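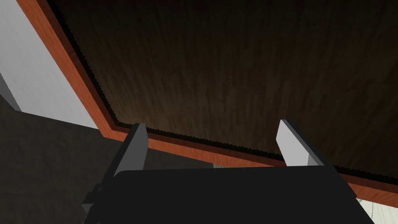

Gripper with its fingers open. Computer rendering.

The Backs of Postcards

My aunt left me 1271 postcards, a card table, and a note that said "don't let your cousin have these." I was supposed to be looking for her car title. Instead I sat down on the floor of the spare bedroom with a shoebox in my lap and stayed there until it got dark, reading other people's mail.

You probably think you know what old postcards say. I thought so too. Weather's great, food's great, see you soon. And sure, there's plenty of that, mostly from people who were sent to the beach by a doctor or a mother-in-law. But every fifth card or so will have something on the back that makes you sit up. "Tell Ed I found the key." "We have decided to keep the goat after all." One, with a lovely tinted view of a hotel in Raveck on the front, says only "No. Love, Dot." I have spent more time thinking about Dot than I have about some of my own relatives.

My aunt never cared about the messages. She was a fronts person. She filed by town, then by street, and if a card had a crease across a church steeple she'd keep hunting until she found a better one. This is how most serious collectors work, I've since learned, and they can be pretty firm about it. A clean, unused card of a main street that later burned down will beat a scribbled one every time. Which is great news for me, because scribbled is cheap!

I found that out in February, when I drove up to Virner for my first postcard fair. It was in a school gym, it smelled like floor polish and chili, and I had no idea what to do. Everybody else seemed to. They came in with little folding stools and flashlights and lists, parked themselves in front of the long boxes, and flipped. It's a sound you get fond of, that flipping, like a lot of people shuffling very thick decks of cards. I flipped too, backward, with the pictures facing away from me, until the woman behind the table asked if I was feeling all right.

That was Jacqueline Bailly. She has been selling cards for most of her adult life, out of the same green metal drawers, and when I explained that I wanted the ones with writing on them she laughed so hard she had to put down her sandwich. Then she reached under the table and pulled out a box marked JUNK.

"Two bucks a handful," she said. "I've got big hands, so let me do it."

She does have big hands. I went home with enough to cover the kitchen counter.
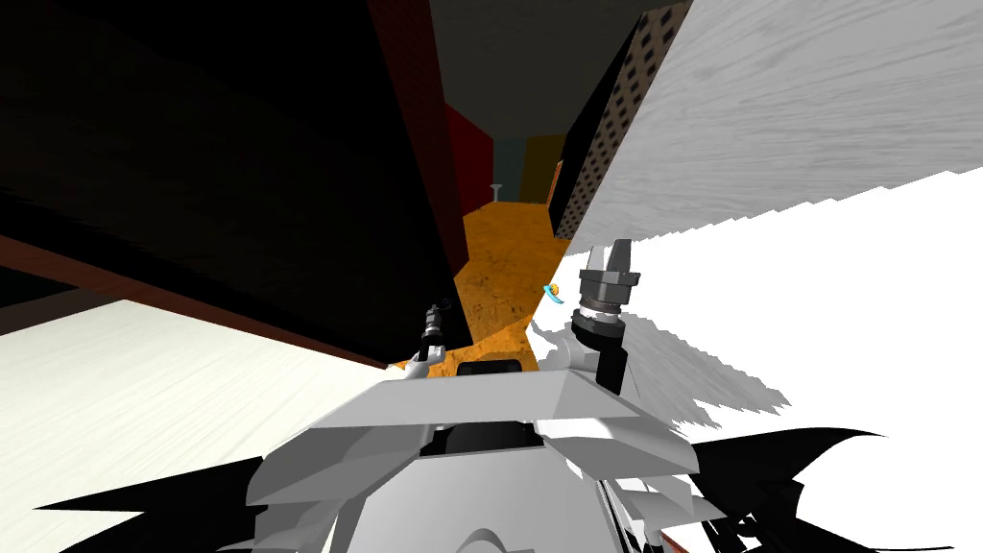

Vol. 2, No. 10

What I like best is finding a run, a set of cards to the same address. Jacqueline taught me to look for those. When a house gets cleared out, the whole bundle tends to go to one dealer, and if you're quick (and not fussy about stains) you can get it before it's split up among the town people and the train people and the lighthouse people. Lighthouse people will elbow you, by the way.

My best run is ten cards to a Miss Åberg, all from a man who signs himself W. He traveled for a company called Rinix that sold, as far as I can make out, hinges. The first card is very stiff. He hopes she's well, he's been to a lecture on bees. By the fourth he's stopped saying "Miss." The seventh is nothing but complaints about a pillow. The ninth was mailed in a temper, you can tell from the pencil, and it tells her to go ahead and sell the piano if that's how she feels. And the tenth says the piano can go by the window.

I don't know if they got married. I've looked a little and then stopped looking, because I'd hate to find out he was run over by a streetcar the next week.

People ask whether it feels nosy. A bit, yes. But a postcard was never private. The mail carrier read it, the landlady read it, whoever got to the hall table first read it. Writers knew that and worked around it, so you get initials and hints and upside-down stamps, and now and then a line in shorthand. I've got one of those I can't crack. If you read old shorthand and have a free evening, please write to me care of this magazine.

On a card, obviously.

As for how to store them, don't ask me, ask Jacqueline. She says plastic sleeves, the stiff archival kind, standing upright, out of the sun, no rubber bands ever. I have mine in shoeboxes, same as my aunt, with over 2000 in there now and the lids not quite closing. I did buy sleeves for the Åberg cards. They stand by the toaster, backs facing out, and I read one while the coffee drips.

My cousin called last week, asking about the collection. I mailed him a nice view of Raveck. On the back I wrote "No," and signed it with love.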